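We use cookies to remember your language and region settings. Accept | Settings

Plovby Cell: Grip Loss Fault (Code 16)
Frequently Asked Questions

Last updated 16 January 2025

This page covers the grip loss fault on two-arm Plovby cells running Bolurik control software. It applies to table-mounted cells used for dish handling and similar light work. For faults on conveyor-fed cells, see the separate service notes.

What is the fault?

A gripper opens partway during a carry move without a command to do so. The arm completes its path. The part is dropped or left hanging at an angle between the fingers. In most reports the part is a plate, and the drop occurs on the approach to the rack. Code 16 is written to the log between one and three seconds later.

Why does the code arrive after the drop?

Code 16 is raised by the finger position check, which runs at the end of each move segment. The check was designed to confirm a grip before a lift. It was never meant to monitor one during a carry. On long segments the gap between the drop and the code is larger.

What causes it?

Two causes have been confirmed.

The first is the wrist cable. On the affected units the connector on the gripper side has a latch that can seat without locking. Repeated rotation of the last joint works it outward. Contact is lost for a few milliseconds, the gripper controller restarts, and on restart it moves the fingers to their default half-open position.

The second is a setting. Software versions before 4.2 allowed the restart position to be stored as "default" even when the user had selected "hold." The menu displayed "hold" in both cases.

Either one can be present alone. A loose connector with the correct setting still produces a restart, but the fingers stay where they are and the part is usually kept.

How many units are affected?

We shipped 1,362 grippers with the connector in question. Returned and field-checked units show the latch problem in both left and right positions. The right arm is reported more often. We don't have a confirmed explanation for the difference.

Is it a safety problem?

Yes, when a person is near the cell. The arm itself remains under control and the emergency stop is not affected. The hazards are a falling part, broken ceramic on the floor of the cell, and an operator reaching in to catch or clear a part while the arms are still powered.

One hand injury has been reported to us, a cut from a broken plate. The operator reached in after the drop and before the code. The arms had paused between segments and were taken to be stopped.

What should I do if a plate is dropped?

Press the emergency stop. Do not use pause. Pause holds the arms in position with the motors on, and a pending segment can resume if the pause is cleared from a second screen.

Wait for both status lights to go red. Put on cut-resistant gloves. Remove whole plates first, then fragments. Check under the rack and along the mounting rail at the front, where small pieces collect behind the bolt heads.

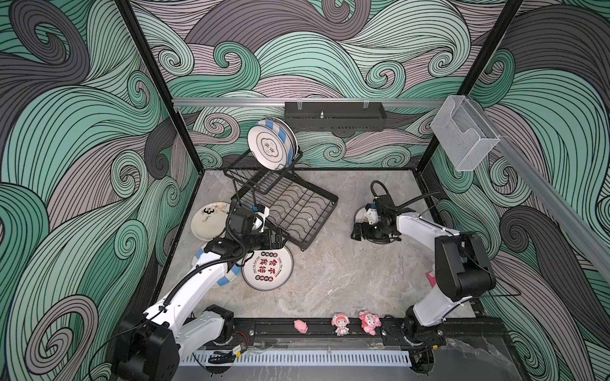
Before restarting, run the arms through the home sequence at low speed with the grippers empty. If the log shows a second Code 16 during homing, the connector is the likely cause and the cell should stay out of use until it has been inspected.

How do I inspect the connector?

Power down at the main switch. Support the cable with one hand and pull the plug straight back with light force. A locked plug will not move. If it slides at all, remove it, check the pins for dark marks, and reseat it until the latch clicks. Fit the retaining clip from kit Amix-R.

Do not use cable ties in place of the clip. A tie restricts the loop at the wrist and shifts the strain to the next joint.

Can I check the setting without updating?

Only from the service menu. Open Gripper > Stored Values > Restart and read the numeric field. A value of 0 is default (half open). A value of 2 is hold. Ignore the text label on versions before 4.2.

Does lower speed help?

It reduces how often the fault occurs. It does not remove it. In our bench test with a loose latch, the gripper restarted in 600 carry cycles at full speed more often than in the same number at half speed, but restarts were recorded at both.

Does plate weight matter?

Slightly. Heavier plates are lost faster once the fingers begin to open. Plates with a raised foot are sometimes kept at the half-open position. Flat-bottomed plates are not. Glaze and rim shape made no measurable difference.

Can I keep running while I wait for the clip?

Yes, under these conditions: the restart value reads 2, the plug has been reseated and pulled to test, and the test is repeated every 100 operating hours. The cell doors must be closed and interlocked. Open cells without an interlock should not be run.

Will the clip be charged?

No. Kits for registered units ship from our Rønning warehouse at no cost. Delivery can take up to three weeks. A second batch is due in February.

Will a later version detect the drop sooner?

Version 4.3 will run the finger position check continuously during carry moves and stop both arms on a mismatch. Expect some false stops with thin or flexible parts. The tolerance can be adjusted per program.

Comments (4)

gantry_left
The value was 0 on both of our arms with the menu showing hold. Worth checking even if you have never had the code.

MTK
Is the latch part the same on the older single-arm model?

Support
@MTK No. The single-arm model uses a screw collar and is not affected.

dishpit2
Reseated in November, loose again by New Year. Clip is on now, no codes so far. The kit instructions have the clip upside down in step 3.

Contact Service | Terms | © 2025 Plovby | Back to top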